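Friday, August 13, 2021

Morning

Up at six. Rain until eight, then dry. The council put the notice up on the railings at Foltard Square on Wednesday night, and by this morning somebody had already covered half of it with a sticker. It says no gathering of more than 30 people without written permission, and no tables, banners or amplified sound at all. The permission form is on the council website, but the link goes to the page for street parties.

Yesenia Beltrán rang at nine. She has been through the by-law they are relying on and thinks the part about tables was meant for market traders. She wants to write to the council's solicitor before the weekend. I said I would sign. She asked for my notes from last Saturday and I typed them up and sent them before lunch. They were thinner than I remembered. I had the time the police van arrived and the time they asked us to move the table, and two shoulder numbers, one of which I can't read.

Went into town by the Unach Road bus. The petition sheets at the bookshop had 229 names on them, which with the ones online takes us past 2000. The man behind the till said a woman had come in to complain about them and then bought a birthday card.

Afternoon

Meeting at Pacheco Hall at two. It went on too long. Most of the first hour was about whether to apply for permission for tomorrow or turn up without it. The case for applying is that they might say yes and it looks reasonable. The case against is that once we have asked, we have agreed that they can refuse. I changed my mind twice and ended up voting against. It was close. Some of the people from the Drustitz estate left before the vote to fetch children, and I think it would have gone the other way if they had stayed.

After that, who stands where. Legal observers wear orange bibs and don't carry placards. Leaflets are to be handed out and never left on benches, as the warden gave out fines for litter last time. I am on the library corner from eleven with the spare phone.
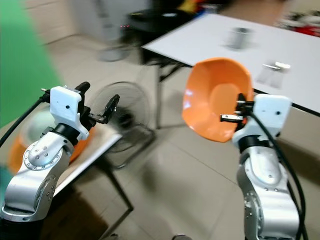 Evening

Home by half past five. Soup and toast. The local paper has the story on page 4, with a quote from the council leader saying the square is for everyone. They spelt the name of the campaign wrong, though the date and time are right.

Yesenia sent her letter over at eight for checking. I took out one "disgraceful" and left the other in. She wants an answer by Monday noon and I doubt she will get one.

Wrote the solicitor's number on my arm to see if the pen would last through a bath. It came off, so I must buy a proper marker on the way in. Phone on charge. Alarm set for seven.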